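Wemley & Callow Newsletter
May 18, 2024
From the Larder, with Dionysis Karagiannis

CUPBOARD OR FRIDGE: THE RESULTS

In March I asked readers of this column a simple question, which was where they keep the ketchup. I had expected a handful of replies and perhaps a letter about spelling. What came through the door was 253 slips of paper, one of them laminated, and a strong sense that I had wandered into something.

Some of you had plainly been waiting years to be asked. One reply ran to both sides of the paper and carried on up the margin. Another said only "FRIDGE", underlined so firmly that the pen had gone through. Several households sent in two slips, in different handwriting and with different answers, and I have counted both and hope everyone is still speaking.
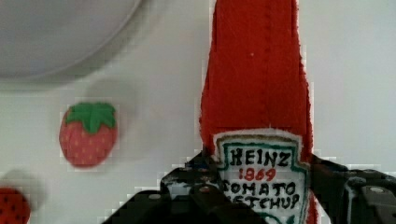 The fuzzy kind, which keeps anywhere.

First, the verdict. The fridge has it, and comfortably. The cupboard people came second, and they are a proud lot who would like it known that their grandmothers never had a fridge and lived to a great age on a diet of cold tongue. I don't doubt it. I would only say that their grandmothers also finished things, and did not own a bottle bought for a barbecue that was rained off.

After that it gets untidy. There were 62 replies that I couldn't put in either pile, and these have given me more pleasure than the rest put together. A reader in Callow keeps hers on the windowsill "so it can see out". A man on the Flindel road keeps his in the car. He doesn't say why, and I have decided I am happier that way. Two people keep one bottle in the cupboard and one in the fridge, for different meals, and when I wrote back to ask which meals, both gave me a list, and the lists were opposites.

Then there were the winter-and-summer people, who move the bottle when the clocks change. I had no idea this went on. It has a rather grand feel to it, like a family shutting up the London house.

For what it is worth, the advice I'd give is the dull advice: read the back of the bottle. Most of them will tell you what the maker wants done once it's open, usually in type so small that you need to take it to the window. If it says keep it cold, keep it cold. This goes double for anything homemade. I was given a jar of tomato sauce by a neighbour last autumn with the words "it'll be fine" written on the lid where the date should have been, and I can report that by Christmas the lid had begun to rise.

The chief objection to the fridge is that cold ketchup on hot chips is an insult to both. I have some sympathy here. Bonsu's, on the corner, leaves its bottles out on the tables all day, but then Bonsu's gets through a bottle in the time it takes me to find my glasses. If you eat at that rate then you may keep it where you like. The rest of us, who are still working through the big one that was on offer, should probably put up with a bit of a chill. You can always take it out when the oven goes on. I do this, and forget about it, and find it the next morning, so technically I am a cupboard person between the hours of seven at night and seven in the morning.

Next, the plate question, which I didn't ask and which a good many of you answered anyway.

It concerns whether sauce goes on the food or beside it. The "beside" camp is better organised. They talk about puddles, and about keeping the batter crisp, and one of them sent a drawing with arrows. The "on" camp mostly wrote things like "on, obviously". There was one lone voice for "under", from a reader who says it is the only way to get an even amount with every chip, and who asks me not to print his name. I wouldn't dream of it.

The shape of the plate came up too. A round plate gives you nowhere sensible to put a puddle, as everything slides back to the middle and you end up with peas in it. An oval one has two ends, and you can give one of them over to sauce entirely. I went through our cupboards after reading this and found that we own one oval plate, chipped, which has been living under a plant.
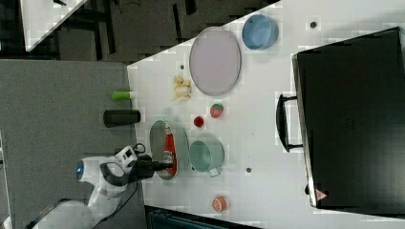

An oval, the shape preferred by the puddle party.

On the matter of getting the stuff out of the bottle, I am sorry to say that we have learned very little as a people. Squeezy bottles were supposed to have settled it. They have merely swapped the old trouble, where nothing comes out and then everything does, for a new one, where what comes out first is a teaspoon of pinkish water and a noise. Shake it with the lid on. I put those last four words in because of a letter from a reader in Wemley whose ceiling has been repainted.

Glass still has its defenders. The knife up the neck was the most popular method, although it leaves you with a knife that is red to the handle and no clean place to put it. Slapping the bottom came next. A retired teacher recommends holding the bottle at a slant and tapping the neck with two fingers, and says it has never failed her. I tried it at Bonsu's in front of people. I then used the knife.

Storing the bottle upside down is the other great remedy, and it's a fair one if the bottle was made for it. If it wasn't, you are balancing a tall heavy thing on a small round lid in the door of a fridge that gets opened 5 times before breakfast, and you will learn something about physics in your socks.
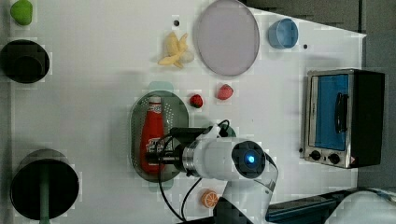 Which leaves the sideways people, of whom I had never heard until this month. They lay the bottle flat, on the grounds that it can't fall any further and the sauce is halfway to the exit already. I was ready to be rude about this. Still, there is a case for it if you give the thing something to lie in, and the ketchup bottle in the picture, on its side in an oval tray with a rim round it, at least looks as though it will stay where it has been put. A tray with holes in it, like that one, wouldn't be my first choice under anything with a doubtful lid. I tried the idea at home with a loaf tin. It took up the whole of the cheese shelf and I was asked to stop.

A few loose ends. The reader who wanted to know about brown sauce should send her question in again, as I spilt something on it. To the gentleman from Callow who says that mayonnaise is kept in his airing cupboard: please telephone me. And thank you to the person who left a whole box of paper sachets on my step, without a note, collected by the look of them from every motorway services in the country. They have gone in the drawer with the batteries, where I gather from your letters that everybody else's are.

Next time I should like to hear about butter. In the dish or in the fridge, lid or no lid, and what is to be done about toast crumbs. Slips to the usual box outside the Flindel Stores, one per person please, and nothing laminated, as it won't go through the slot and I had to come down with a coat hanger.

D.K.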